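How to Sort a Snack Cupboard with Two Bins and a Tray

If your snack cupboard is anything like ours used to be, you open the door and something slithers out and lands on your foot. I lived with that for years. Then we moved to Grornley, where the kitchen is lovely but the cupboards are the depth of a paperback, and I had to learn to be sensible about crisps. What follows is the way I do it now, and it takes less time than a pot of tea (well, a large pot).

What you need

A clear table, a couple of plain bins with straight sides, and a shallow tray. Mine are from Bunico and hold up well, but any will do as long as they fit your shelf. Do measure the shelf first! I bought a beautiful set 82 cm long when laid end to end, for a shelf that is 77 cm, and they went straight to my sister.

Step 1. Get everything out

Empty the whole cupboard on to the table, including whatever has slid down the back. It is tempting to leave the things you know are fine, but you'll only end up shuffling round them. Put the empty bins along the far side of the table so that the near side is free for the heap.

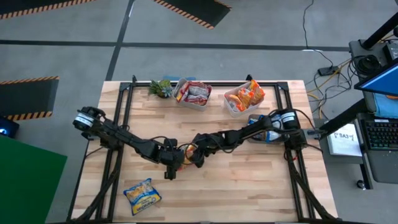
While it is all out, give the shelf a wipe and let it dry properly. Then go through the dates, starting with the bags you least remember buying. Anything past its best goes, anything close to it goes to one side for this week's lunches, and you will be surprised how much shorter the job is after that.

Step 2. Choose your families

I used to sort by flavour, and it was hopeless, as only I could remember the system. Now I sort by how we eat things. Little packets for lunch boxes are one family, sharing bags are another, and anything that needs a kettle or a saucepan is a third. Colour is a great help with small children, who can't read "lightly salted" but can certainly find the red ones.

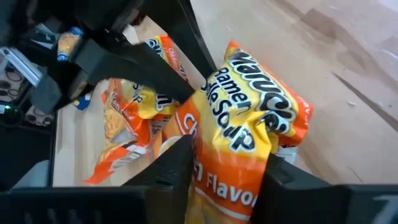 Noodles deserve a word of their own. They look like snacks, they get bought with the snacks, and in our house they were forever being buried under them, so that I'd buy more and then find the old ones at Christmas. Keep the same sort together and face them the same way, with the flavour where you can read it. On the Maruchan chicken ones it is in white letters on the orange band, low down on the packet, so don't tuck that end out of sight. Handle them by the sides and gently, too — a block of noodles crushed to crumbs still makes a decent soup, but it's a sad sort of supper.

Step 3. Fill the bins

Heaviest and sturdiest at the bottom, light bags on top, and stop before you reach the rim. A bin you have to press down is a bin you won't put things back in. Big bags that won't stand up nicely can go flat on the tray, where they slide in and out like a drawer.

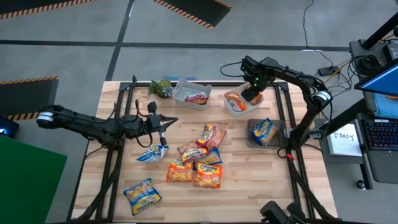
Words: Puspita Jugah
Home and Kitchen

Take your time over the last few bags, the ones that don't seem to belong anywhere. I put them in a bunch in the middle of the table and deal with them one by one. If a bag doesn't fit any family, it is usually a sign that somebody bought it on a whim, and it can be this evening's treat.

Last updated: December

Comments

Hailu: Did this with my two at the weekend and they loved being in charge of the red packets. Do you put labels on your bins?

Puspita: No, I did try, but they peeled off in the steam from the kettle. We just remember!

Moth_and_kettle: Clip opened bags BEFORE they go back in. Learned that one with 700 g of peanuts.

Related

Making a shallow cupboard work harder
The Vulton shelf riser, six months on
What to keep in a lunch-box drawer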